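Atelier aménagement et tracé - notes de la séance 4
Quadriller un plan de travail au ruban de masquage

Bon, je reprends au propre ce que j'ai raconté au tableau, parce que la moitié du groupe était encore en train de chercher ses ciseaux. On a laissé de côté le crayon et la règle de 30 cm pour passer au ruban bleu de peintre, celui qui se pose, se décolle et se repose sans laisser de colle partout (enfin, si on ne l'oublie pas trois semaines sur la table, on en reparle plus bas).

1. À quoi sert le quadrillage

Un quadrillage posé à même la table, c'est un outil de repérage. Vous rangez, vous triez, vous comparez des échantillons, et chaque chose a sa case. Dans le cas Plolex vu en octobre, tout le tri des petites pièces reposait là-dessus : une case, une référence, et on ne discute plus. Mattes Petersen m'a demandé s'il fallait des cases parfaitement carrées. Non ! Il faut des cases qu'on distingue du premier coup d'œil, et qui se ressemblent assez pour qu'on ne passe pas son temps à hésiter.

2. Poser les bandes

On dépoussière d'abord. Ensuite on pose toutes les bandes d'un même sens, puis on croise avec les autres. Je tire le ruban sur toute la longueur avant de l'appuyer, je colle un bout, je vise l'autre, et je descends la main à plat - surtout pas du bout des doigts, c'est comme ça qu'on fait des plis. Pour finir, un coup de ciseaux bien droit.

Maintenant, regardez les bords de près. Le bleu se lit très bien sur un fond beige-gris mat, même avec de la lumière dessus, mais il ne pardonne rien : une encoche déchiquetée près d'un bout, des petites déchirures en route, et sur une des bandes une cassure effilochée juste avant un croisement. Pour du rangement, je laisse. Pour un tracé sur lequel on va mesurer, je refais la bande.

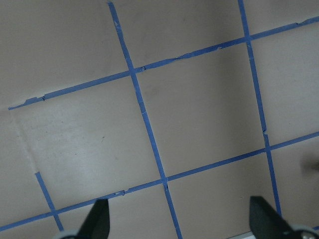

3. Reprendre une bande abîmée

Ne rajoutez pas un morceau par-dessus, je sais que c'est tentant. Deux épaisseurs, ça accroche, et le bord utile se décale. Retirez la bande en la rabattant sur elle-même, lentement, puis reposez-en une neuve. Si elle passe sous une autre au croisement, il faudra soulever celle du dessus aussi, désolée.

Et le ruban oublié trois semaines : un chiffon à peine humide, de la patience, pas de grattoir.

4. Pour la prochaine fois

Apportez un rouleau par binôme et relisez la fiche Hundley, pages 12 et suivantes. Saskia Tawhiri présentera son plan de rangement pour l'établi, avec les cases numérotées. Les autres, il me faut votre croquis, même moche, même au dos d'une enveloppe.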